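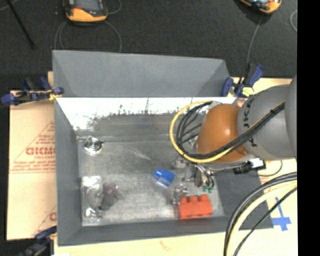
3. Workcell and bin fixture

The arm was mounted at one side of the bench in the shared workshop at Prirnineck, so that it reaches into the bin from the right. The bin is an open-topped sheet-metal tray, held to the bench by clamps at its corners. An earlier version used double-sided tape and shifted whenever the gripper pressed against a wall. After the clamps were fitted in October, the bin position was recorded once and has not been changed.

The cables run along the outside of the arm, with a tie near the upper end and a slack loop at the wrist. The loop is large – a tighter one pulled on the connector when the last joint turned past its midpoint.

3.1 Test objects

Objects were chosen to differ in surface and stiffness. The current set includes a red-orange toy brick, a blue block, a clear plastic package, a small soft-looking gray item and a shiny silver round piece. Glare on the metal walls was left untreated.

3.2 Pick trials

Each session consisted of 14 attempts, with a timeout of six seconds per attempt. In total 565 attempts were logged. Approach speed was limited to 200 mm/s inside the bin. The clear package caused most of the failed detections, and bricks lying close to a wall caused most of the aborted approaches.

3.3 Open items

Bhupendra Pant is rewriting the wall-clearance check, which still treats the sloped sides as vertical. Cable strain at full reach has not been measured.

Revised 5/19/24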